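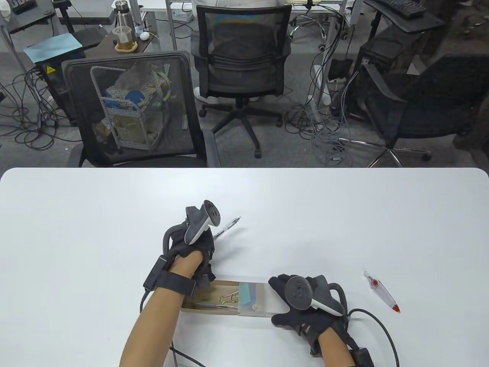 Black gloves, clear pen, white table.

A thread on the new bracelet for the Udetti Enmont, because many of you asked me if it fits the older case. Short answer: yes, but with one condition. The long answer is in the next posts.

First, what I mean by older case. The Enmont came with a flat case back in the beginning, and later with a domed one. Both are 200 m watches and from the front they look the same to me. The lugs are the same width. The difference is in the position of the spring bar holes.

On the flat version the holes are a little closer to the case. You do not see it when a rubber strap is on. With the steel bracelet you see it, because the end link has very little space and it touches the case before the bar clicks in.

I tried first with the bars from the box. They did not go in. I pushed more than I should and now I have a small mark inside one lug. It is hidden when the bracelet is on, but I know it is there.

The condition is this: you need thinner spring bars. Udetti does not include them. Khokhar sells a set that works, and the shop was kind and answered my mail the same evening. Ask for the ones with double shoulder. The other type is very hard to remove again.

Tumaini Mosoti wrote to me that on his flat version the original bars went in without problem. So it is possible that the cases are not all equal. If yours goes in easily, then please do not buy anything.

Now sizing. The bracelet uses screws and not pins, which I prefer. They have some glue on the thread from the factory. Warm the link with a hair dryer before you turn, or you will damage the screw head. I use a driver with a hollow ground tip.

There are 2 half links in the box, and I needed both. My wrist is between sizes in every brand. The clasp has 4 positions for small adjustment, but you need a tool to move it. For this price I expected something you can slide with the finger.

Weight: 121 grams on my kitchen scale, sized for my wrist, with the watch. On rubber it felt like a small watch and on steel it does not. After one day I was used to it. After one week I put it back on rubber for typing, and then again on steel.

The finish. Brushed on top, polished on the sides, and the brushing goes in the same direction as on the case. The end link is a little darker than the lugs when the light comes from the window. My wife cannot see the difference. I can see it from the sofa.

A question from Zineb Belkadi: does the Vevley bracelet fit the Enmont as well, because it is cheaper? The width is correct but the end link has the wrong curve, so there is a gap on both sides. If you have straight end links it will look better, I think. I did not try these.

Correction to my post about the screws: the hair dryer is only for the bracelet, and please take it off the watch first. Ottilie Berchtold was right to ask. I do not want somebody to heat the gaskets because of me.

And one more about the price, since it is asked again. In April I paid the normal price, directly at Udetti. I did not get a discount and they did not send me anything for free. The bracelet is also sold without the watch, but you must choose flat or domed in the order form, and the two choices have the same part number. I asked why. No answer yet.

If they answer, I will add it under this post.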